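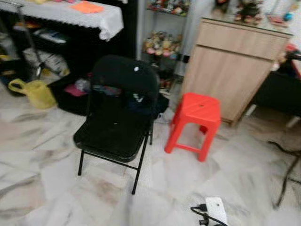
A folding chair and a red plastic stool, the spare seats of an ordinary home.

My neighbor Diane Wong got rid of 900 things last year. I know the number because she told me, and then she told the man who came to read the water meter. She had an app for it. Every time she dropped something in the donation bag she tapped the screen, and a little gray bar got shorter, and in June the bar was gone and the app told her she was free.

I like Diane. I'm less sure about the app, and I have grown very doubtful about the idea behind it, the one that has been sold to us for a good fifteen years now in books and shows and long captions: that the stuff in your house is what's wrong with your life, and that most of what you own is a decision you've been too weak to make.

I should say that I fell for it too. I have read the books. I own several, which ought to have told me something. For two winters in a row I held sweaters in my hands and waited to feel a feeling. I bagged up a waffle iron, most of my college notes, a box of cables and a coat that had been my uncle's. I missed the coat by the first cold morning. I bought two of the cables again.

What bothers me most is the test. Every one of these systems has one. Have you used it in the past year? Does it make you happy? Would you buy it again today at full price? They sound tough and sensible, and people repeat them as though they had been checked by someone. But ask the same questions about a fire extinguisher. Ask them about a folding chair. I get no joy from mine and would struggle to tell you what color the seat is. I use it when my sister's family comes and there are more people than places at the table, and the rest of the time it leans in a closet and does nothing whatsoever. By every test on offer it should go. And then my brother-in-law can eat standing up.

The answer I always hear is that you can borrow one. I've noticed that people who preach owning less lean very hard on people who didn't listen. Diane has borrowed my ladder, my big soup pot, my drill and, at Thanksgiving, both folding chairs. I was glad to lend them. But she hasn't stopped needing a ladder. She has moved it to my garage.

When people with money let go of things, they are trading on the fact that they can get them back. A twenty-dollar lamp is clutter if twenty dollars is nothing to you. My friend Sharada Mudaliar grew up in a two-room apartment with five other people, and she laughs out loud at the shows. Her mother saved jars, bags, string, the good side of used envelopes. She also kept a stack of plastic stools that came out for guests and went back in the corner after. "We had less than any of those people have when they finish," Sharada told me, "and there was stuff up to the ceiling." An empty white room takes a lot of money to keep empty. Somewhere there has to be a store you can get to at nine at night, and a card that works when you do.

I don't think the people selling the idea are crooks. Some of them surely believe it. Still, have a look at what they sell. Once you've thrown out your old things, you're going to want boxes for what's left. A company called Lorunex will send you a set of clear bins, and then lids, and then a label maker for the lids. There's a line of drawer dividers called Pinto that comes in sand, oat and a third color I couldn't tell from oat. Diane's app was called Tallness, for reasons I never got to the bottom of, and it was free until she reached her first hundred items. After that it wanted a monthly fee to keep counting. I asked if she could have kept count on a piece of paper. She said the paper would have been clutter.

Then there's the claim about the mind. Clear your counters and you clear your head. I've looked for the proof of this and found a lot of articles pointing at each other. One that was sent to me three separate times rested on a survey of 1132 adults who were asked whether a messy home made them feel stressed. Most said yes. Of course they did. If you'd asked them whether being asked about their messy home made them feel stressed, they'd have said yes to that too. It doesn't tell us which way the thing runs. When my father was sick, my kitchen was a disgrace for four months. Putting the mail in a tray would not have helped him, and I doubt it would have helped me. The counters got clear again when there was time to clear them.

I put this to Aishwarya Iyer, a home organizer in my town whom I'd met at a school fundraiser and who was kind enough to have coffee with me knowing what I meant to write. She disagreed with nearly all of it. She said I was arguing with television. Her clients aren't chasing white rooms, she said; they can't find their kids' shoes. They have a bedroom nobody can sleep in. One woman had paid for a storage unit for eleven years and could not name a thing in it. "You think I tell them to throw everything out," she said. "Mostly I tell them to put up a shelf."

That's fair, and I've thought about it since. A house can hold so much that it stops being any use to the people in it. I've known a couple of homes like that, and there was real misery in them. If Aishwarya comes in and puts up a shelf and somebody can find their shoes, good. I'd pay for that. But a shelf is a modest thing, and it doesn't claim to fix your marriage. What I object to is the leap from "this closet is too full" to "you are living wrong." She makes no such leap. The bestsellers make it by page ten.

I also wonder where the 900 things went. Diane took hers to the thrift store on the county road, as I took mine, and we both drove home feeling light. I called the manager there, Ravindran Kurup, to ask what happens next. He was polite about it. Every January, he said, when the resolutions kick in, he gets more than he can put out, and a lot of it goes straight to the dumpster, which the store has to pay for. He'd like people to know that a chipped mug is a chipped mug. So a fair part of that lightness is a weight handed to someone else, who now has the job of throwing out what we didn't want to see ourselves throw out. We might do better to buy less in the first place, but there's no before-and-after picture in that. You can't film someone not buying a bread machine.

People will say I'm defending junk, and maybe I am, a little. I'd like to put in a word for the thing that's just there. The towel too ugly for company that goes down when the dishwasher leaks. The half can of paint that matches the hall. A chair with clothes over the back of it, which every organizing book treats as a moral failing and which I've found in the bedroom of nearly every adult I know well enough to have seen their bedroom. Those clothes aren't dirty and they aren't clean. They need somewhere to be, and the chair does that job without a fee.

My old piano teacher, Ieva Baranauskienė, lived for forty years in an apartment I'd now have to call crowded. Sheet music on the stairs, tins inside of tins. She had every program from every student recital, mine included, and I was terrible. After she died, her nieces spent three weeks going through it all, and they complained, and I don't blame them. There's a whole shelf of books now telling old people to get rid of their belongings early to save the young the trouble. It's offered as good manners. I can see the argument. I also think three weeks of trouble is not so much to ask after forty years, and that her nieces learned a few things about her in those tins that they would not have learned from a clear surface. One of them sent me my recital program. I had played something by Clementi, and my name was spelled wrong.

I kept it. It's in a drawer with some batteries that may or may not work, an allen wrench, and the warranty for a Triner kitchen scale that I'm fairly sure I gave away.

Diane, for her part, says she does feel better, and I'm in no position to tell her she doesn't. I've asked whether she thinks it will last and she says to ask her in a year. Last week she came by around dinnertime for the ladder again. There was a box on her porch as I walked it over, and another behind that one. I didn't ask. She's started a new bar on the app, she told me, and she has to put something in it.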